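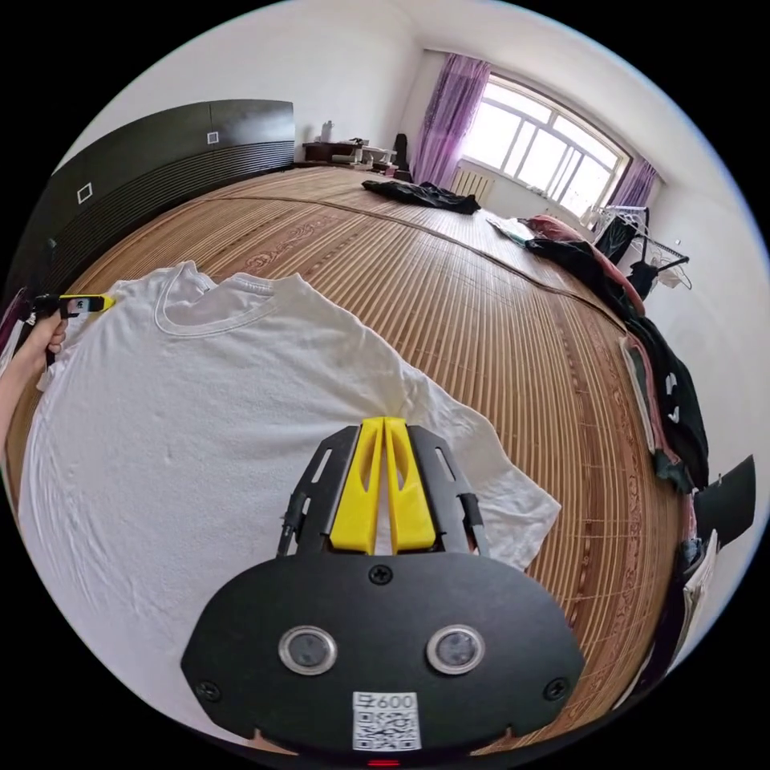
Hurau Laundry: can a machine fold my shirts yet?

Short answer: no, but it's getting closer than I expected! This is the README for the laundry part of Hurau, my ongoing attempt to find out which boring house chores a robot could take off my hands. I started in September with T-shirts, figuring they'd be the easy one (ha). A shirt on a bed has a collar, two sleeves and about a million ways to wrinkle.

What you get
1316 clips of clothes being handled on a bed, all done by a person with a gripper in each hand. Of those, 170 are set aside for testing, so please don't train on them. Clips are capped at 60 seconds. If I was still wrestling with a sleeve by then, the clip just ends there.

What's in the way
Real bedrooms are messy, and I left them that way. You'll find a woven mat under the clothes, daylight pouring in from the window, other laundry piled on the same bed. White cloth on a light mat is a pain for my edge finder, and dark clothes on dark clothes are worse.

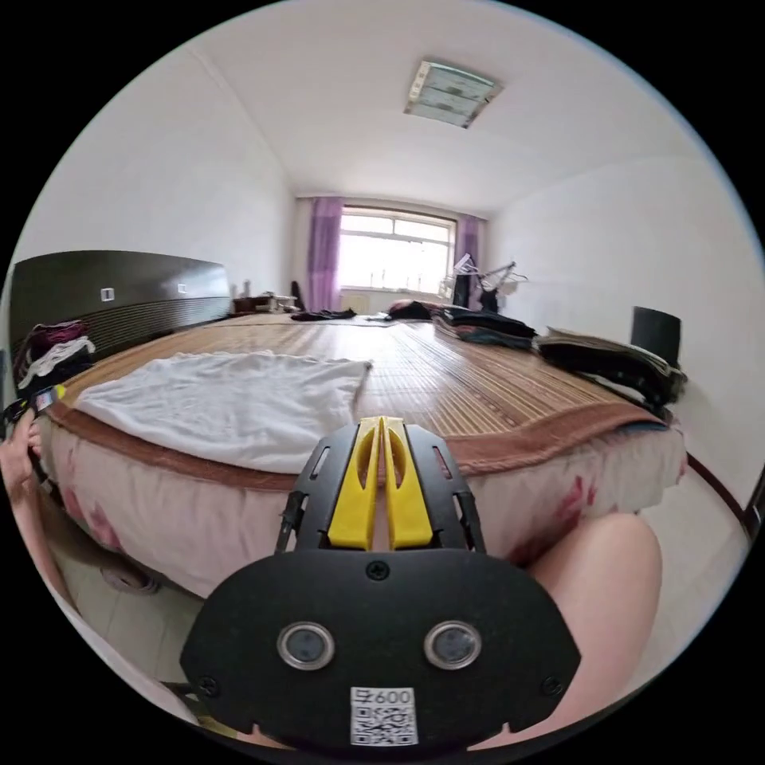 Stedetley, 10/28/18

Where things stand: the Rotham model can find a collar pretty well now, and it picks a decent spot to pinch. Then it pulls, the far side bunches up, and it has no idea what to do next. Wunderlich (the older one, still in the repo) gives up sooner but makes less of a mess. I wouldn't trust either with a stack of clean laundry.

Known problems
Some clips have the wrong garment tag, mostly towels marked as shirts. Left and right sleeves are swapped in a few label files. Fixes welcome, just open an issue first so we don't both do it!

Next up: pants, then maybe socks.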